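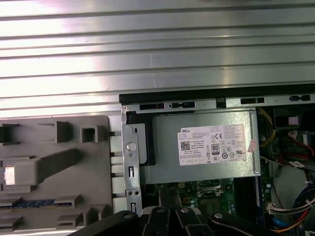 Pomare 732 Food Processor

Item no. 732-2
Manufacturer: Pomare
Distributed by: Lultel

Overview

The Pomare 732 is a countertop food processor for chopping, grinding and pureeing in small batches. It is intended for spreads, dips, nut pastes, pesto and chopped vegetables. The base has two speeds and a separate pulse control. The motor runs only when the bowl and lid are both locked.

Specifications

Motor: 500 W
Speeds: 2, plus pulse
Pulse: momentary, runs while the key is held
Work bowl: clear, with handle, dishwasher safe (top rack)
Blade: stainless steel, S-shaped, removable
Feed tube: with pusher and drip hole for oil
Feet: rubber
Cord storage: wrap under base

In the box

Base, work bowl, lid, pusher, S-blade, reversible slicing and shredding disc, disc stem, spatula, manual.

Capacity and batch size

Do not fill the bowl past the MAX line with dry ingredients or past the LIQUID line with thin mixtures. Thin liquids above the lower line will leak at the center post. Nuts should cover the blade hub before starting. Smaller amounts are thrown to the wall and do not grind evenly.

Pulsing

For a coarse texture, use 10 short pulses, then stop and scrape down the bowl. Repeat until the largest pieces are the size wanted. Continuous running at speed 1 gives a fine chop. Speed 2 is for purees and for emulsions such as mayonnaise, with the oil added through the pusher.

Cut onions, carrots and firm cheese into even chunks before loading. Hard cheese should be at room temperature. Whole spices, coffee beans and ice are outside the rated use of the blade.

Run time

Maximum continuous run is 2 minutes. Allow the motor to rest for 10 minutes before the next run. If the thermal cutout trips, unplug the base and wait until it has cooled. The cutout resets on its own.

Cleaning

Unplug the base. Remove the bowl before lifting out the blade. Wipe the base with a damp cloth. Do not immerse it. Paste trapped under the blade hub comes out with the narrow end of the spatula.

Compatibility

Bowls and discs from the Vasico series do not fit this base. The Stoden citrus attachment fits with the disc stem removed.

Spare parts

Lids, pushers and blades are sold separately. Orders and parts questions go to Remedios Macaraeg at the Lultel parts desk. Quote the item number printed under the base.

Page revised January 23, 2024. Technical text: Huia Pryor.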